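Wood Care FAQ: Oils, Waxes and Other Promises

Does furniture polish "feed" the wood?
No. Wood in a table is dead and doesn't get hungry. Polish adds shine for a while, then collects dust. I have yet to see a tin of Doritel prove otherwise.

Is it worth paying more for a "professional" oil?
Rarely. Fekmont sells a small bottle at 37 pounds, and the label mostly lists what it leaves out. Ask what's in it.
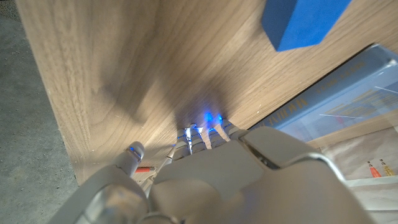 How often should I oil a table?
When it looks dull, and no sooner. The advice to do it every 30 days seems to come from people who sell oil.

Do I need to treat the underside?
Opinions differ. Chae-won Min says sealing both faces helps stop a top from cupping. I half believe her, though plenty of old tables have bare undersides and lie perfectly flat.

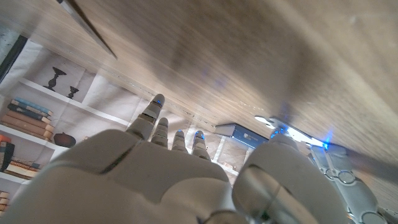 Pale wood grain on the underside of a tabletop.

Will lemon juice remove water rings?
It might remove some of your finish too. Test it somewhere hidden first.

Can I leave oily rags in the bin?
Never in a heap. Some oils heat up as they dry and can start a fire. Lay rags flat outdoors until stiff.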